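Print this page | E-mail this page

Scoring stroke ends when the wrist camera and the fixed camera disagree

posted by penup_again, Sat 23 August

Hi all, long-time reader, first time asking. I'm trying to replicate the phase-labeling result from the Flestomeck write-up on our own two-arm cell. Short version if you haven't read it: you cut every demo into phases (grasp, handoff, approach, contact, lift) using a small classifier on the camera streams, then train the policy on the phases separately. They claim it beats training on whole episodes, and I believe them, but I can't get my labels clean enough to find out!

We recorded 300 episodes in Skirnex, with small-object handling and marker work on the whiteboard in the same session. The grasp phase is easy. The wrist view gives you both fingers and whatever's between them, and my classifier almost never misses one.

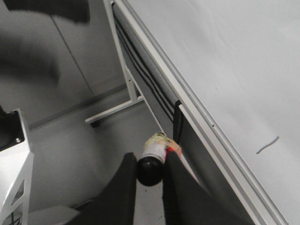 So I was feeling pretty good until I got to the contact and lift labels. The classifier puts "lift" all over the place, sometimes 38 frames away from where I'd put it by hand. I've tried smoothing, I've tried a bigger window, and I tried dropping the fixed camera completely (much worse, don't do it).

What I want is a rule for the end of a stroke that two people would agree on. Right now my labmate and I don't even agree with each other, and we hand-labeled the same 18 episodes. I've been stepping through the fixed view for hours.
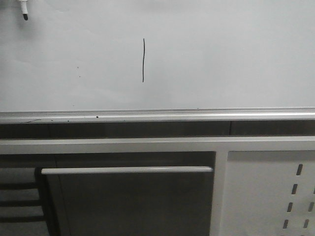

Ink is the thing I keep coming back to. If the classifier looked at change on the board and ignored the arm, it might be steadier. Take that one short vertical line: it has two clean ends, and the marker is way over in the top left corner with its tip nowhere near it, so anybody would call that "stroke not in progress." But my network says "contact" on frames like that because there's a tip in the picture at all. How do you all handle it? And does the handoff phase have the same problem? I haven't started on that one yet.

posted by gudeta_bench

Your handoff labels are going to be worse, sorry. From a wrist camera you often can't tell touching from nearly touching. I have plenty of frames where the other gripper's long finger is right at the top of the bottle and I could not swear to you which it is.

What worked for me was giving up on a single handoff frame. I mark the last frame where only one gripper could be holding, then the first frame where only the other could be, and everything between is "shared." Train on that as its own phase. My scores went up and so did my mood. 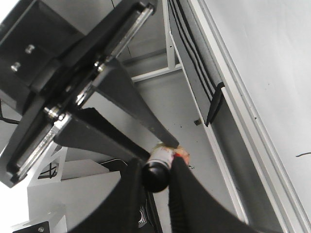

posted by twothumbs

just use gripper current, why is everyone doing this with pictures

posted by lowerlip_tray

Current is fine for a grasp, but a felt tip on a board hardly shows up in it, at least on our arms. I'd go with your ink idea, penup_again. We do a version of it at Undlow:

1. Pick a few marks on the board that don't change between episodes and line all the fixed-camera frames up to them. Yours has two tiny dark specks on the left side that show in both kinds of frame, so use those. Add something off the tray too, or you'll get drift in the tilt.

2. Mask out the marker and the arm. Be generous with the mask, especially on fast moves. A blurred barrel bleeds into the white, and a tight mask leaves a ghost that the ink detector loves.

3. Difference what's left against the last frame you trust. New dark pixels mean contact. When there's been no new ink for a few frames, go back and call the last one that had some the stroke end.

4. Label hover as its own class. This is the big one, I think. In the Flestomeck setup hover gets lumped in with approach, and your network then has to learn that a tip just off the board is two different things depending on what happens later. Of course it's confused!

I'd pull your worst frames first and check how many are hover. When I went through 1307 of mine, hover was most of the trouble, and nearly all of the rest was blur. The kind I mean: 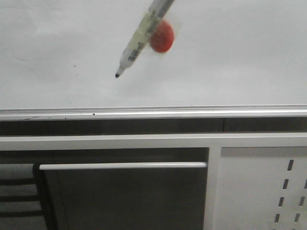
Fixed view: tip just off a board with no drawing on it, barrel smeared.

If you send that one to two people with only "contact" and "approach" to choose from, they'll split on it. Give them "hover" and I bet they don't. Oh, and redo your 18 hand-labeled episodes with the new class before you retrain anything. We skipped that in January and had to throw out a whole run.

penup_again replied:

Ooh, the specks! I'd been meaning to wipe those off. Leaving them alone now. Going to try the hover class tonight and the shared phase after that, will report back.

Print this page | E-mail this page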